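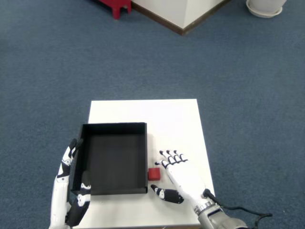

克利夫比社区活动中心从本周起开放“方块与盒子”手部灵活度练习室，供附近居民免费使用。练习的内容很简单：把小方块逐个放进盒子，再逐个取出，左右手轮流进行，每轮计时一分钟。练习室铺蓝灰色地毯，用的是白色方桌，黑色浅盒没有盖子，放在桌面左半边，红色小方块摆在盒子右侧，颜色分明，视力较弱的人也容易分辨。

活动由卡德布里奇的康复用品商店Elto提供器材，首批送到的方块共342个，盒子89个。中心负责人酒井美咲介绍，去年冬天试办时借用的是二楼会议室，桌子偏高，坐轮椅的居民够不到盒子底部，这次换成了较矮的桌子，盒壁也改浅了。

参加者须事先在前台登记，每次练习40分钟，中间休息一次。初次参加者先用惯用手练习三轮，由工作人员记下成绩，之后每隔两周复测。成绩单由本人保管，中心只留一份不写姓名的汇总。

住在野村路的天野柚月报名参加了第一周的练习。她前年手腕骨折，拆除石膏后一直觉得捏东西不稳。“在家里我用的是豆子和碗，豆子太滑，掉到地上很难捡。”她说，方块大小合适，掉在地毯上也不会滚远。

据中心统计，截至2021年5月13日（星期四），已有188人登记。练习室每周一至周五上午开放，下午留给儿童手工班。7月起将增加一个晚间时段，方便白天上班的居民，具体时间届时在中心门口的公告栏公布。自带方块的居民请在进门时告知前台，以免与中心的器材混在一起。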